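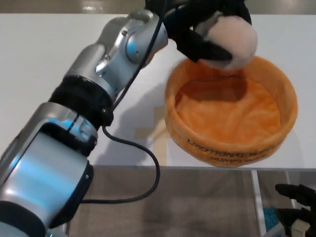

长毛绒制品的清洗效果主要取决于绒毛长度、底布结构和填充材料三项因素，洗涤剂的种类影响较小。绒毛越长，纤维之间残留的洗涤剂越难漂净，干燥后越容易板结。形状也影响操作方式：图中圆球形的蓬松毛绒球表面连续，可按同一方向逐圈梳理；橙色毛绒碗有内凹面，碗底和内壁转折处容易积水，脱水和晾干时应单独处理。本页适用于涤纶短纤填充的小件毛绒制品，不适用于内含电子元件、发泡颗粒或真皮配件的产品。

一、准备
中性洗涤剂（pH 6至8）、软毛刷、宽齿梳、细网洗衣袋、白色吸水毛巾、平铺晾网。水温不超过30℃。不使用含氯漂白剂，不使用柔顺剂，后者会在纤维表面成膜，降低蓬松度。

二、色牢度测试
取白色棉布蘸洗涤液，在底部或接缝旁按压16秒后查看。棉布染色的，只做表面擦拭，不浸泡。深色与浅色拼接的制品，每种颜色分别测试。

三、表面清洁
1. 用宽齿梳顺毛梳一遍，除去浮尘和松脱纤维。
2. 洗涤液打出泡沫，软毛刷只蘸泡沫，沿绒毛倒向轻刷。
3. 用拧干的湿毛巾擦去泡沫，更换毛巾面，直至不再起泡。
4. 污渍集中处可重复第2、3步，两次后仍未去除的改用浸洗。

四、浸洗
1. 检查缝线。开线处先缝合，针距不大于3毫米。
2. 装入洗衣袋，完全浸没，用手掌反复按压，不揉搓，不拧绞。
3. 换清水漂洗至水面无泡沫。绒长超过16毫米的制品再加漂一次。
4. 用毛巾包裹按压吸水。使用洗衣机脱水时选最低转速，时间90秒。

五、干燥
平放于晾网，置于通风阴凉处，不悬挂，避免填充物向一端聚集。碗形、帽形制品开口朝下放置，表面不再滴水后翻转，内部衬干毛巾团保持形状，毛巾潮湿即更换。使用冷风吹干时，出风口与绒面保持200毫米以上距离。不使用烘干机高温档，涤纶绒毛受热后会卷曲，卷曲后无法用梳理恢复。

六、恢复绒面
待填充物完全干透后再梳理。先用手指将结块处拨散，再用宽齿梳由毛尖向毛根分段梳开，最后沿原倒向整理一遍。填充物是否干透可用手捏中心部位判断，有凉感时继续晾干。

七、常见问题
干后发硬：多为洗涤剂残留，重新漂洗一次，不再添加洗涤剂。
有霉味：填充物未干透。拆开底部接缝，取出填充物分别晾干，已发霉的直接更换。
掉毛增多：检查底布背胶是否脱落，已脱落的停止水洗，改用表面清洁。

编写：Estela Troncoso
校对：Florin Sima
更新日期：2025年8月8日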